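Burnex to open walnut and chestnut buying station in Gostby this October

Burnex, the nut and dried fruit wholesaler, will open a buying station in Gostby in October, where smallholders and licensed foragers can sell walnuts and sweet chestnuts by the sack.

The station will take deliveries from 7am until early afternoon throughout the harvest. Sellers will be paid on the day for any load over 23 kilos. Smaller loads can be pooled with a neighbour's, provided both names are on the delivery slip.

"Growers here have been driving 80 miles to sell a few sacks," said Mal-soon Lim, head of buying at Burnex. "Most of them gave up and left the nuts on the ground. We would like to buy them." 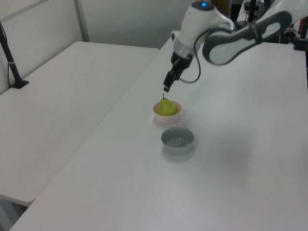

Prices and grading

Chestnuts will be sorted into three sizes, with the largest going to restaurants and the smallest to the Zondinov flour mill. Walnuts must be hulled and dried before delivery. Price lists will be posted at the gate each morning — sellers may take their load away again if they do not like the offer.

Burnex has set aside 3,000 sacks for loan, with a limit of 100 per seller.

Villads Brynjólfsdóttir, who manages the Gostby station, said foragers would need to show written permission from the landowner on their first visit.

Registration forms are available from the Burnex office in Gostby.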